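The Budget Corner: what I learned spending our equipment money

Perihan Dönmez

Some of you asked at the March meeting why it took us so long to order the second hand for the bench arm, and since I was the one holding the spreadsheet, I said I'd write it up for the newsletter. Get a coffee, this has some numbers in it (not too many, I promise).

We started out with a wish list of 54 lines. I love you all, but 54! There were spare motors on there twice under different names, and three separate people had asked for the same torque wrench. By the time I'd merged the doubles and moved the "would be nice" things to a second sheet, we were down to something I could take to a supplier without blushing.

The hand was always going to be the big one. We had quotes from Drilus and Tusonach, and on paper Drilus came out cheaper. Then I read the second page. Their price left out the cable set and the mounting adapter, and the lead time was 8 weeks if you wanted those in the same box. Tusonach had everything on one line and would send a person out to help us fit it. I went back and forth on this for longer than I'd like to admit – I had a whole tab just for shipping – and in the end we went with Tusonach.

My biggest tip from all of this is to budget for the small stuff around the hand as well as the hand. We put aside $500 for cables, tape, fasteners and fingertip covers, and I thought I was being generous. Ha. More than half of it had gone before we'd finished the first round of grasp trials. Cables especially! They bend every time the arm moves, and you want a spare on the shelf before you need it, so please put one on the list when you take the last one. The list is on the inside of the cabinet door, same as ever.

The test objects, at least, are cheap. Fruit and plates from the grocery store have gone through petty cash and I have no complaints there, except that I'd like the receipts by Wednesday and not in a crumpled ball at the end of the month. 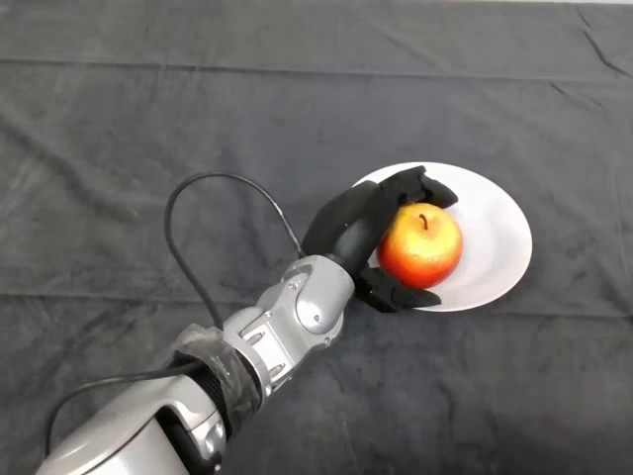 Do we need to pay for a service contract in the first year?
Skip it if the warranty covers parts and labor and you have someone on the team who can swap a cable or a finger. Put the money in a repairs line and look at a contract again when the warranty has a couple of months left.

That's what we're doing with the Tusonach hand, anyway. Their contract wasn't bad, but it mostly paid for visits, and the visits were for jobs we already do ourselves. If your group doesn't have a handy person, your math will come out differently. Ask what happens when a part has to go back, too. Who pays the freight? Do you get a loaner? I had to ask that one three times before I got it in writing.

Next up is the gripper cart, and I'm looking at Sheikh and Lullell for that. Lullell has the nicer drawers, and Sheikh will let us pay in 2 installments, which would really help with the way our money comes in. I haven't decided! If you've used either one, come find me or leave a note in my tray. I'd especially like to hear how the wheels hold up, as the floor by the loading door is terrible.

One more thing for anyone planning a request for the next round: please write down what you want the thing to do before you write down which model you want. Payload, reach, what it plugs into, how much bench it takes up. I can get three good quotes from that. From a part number I can get one, and then I'm on the phone all afternoon working out what it's for. The blank form is in the shared folder, and the deadline will go up on the whiteboard once I know it myself.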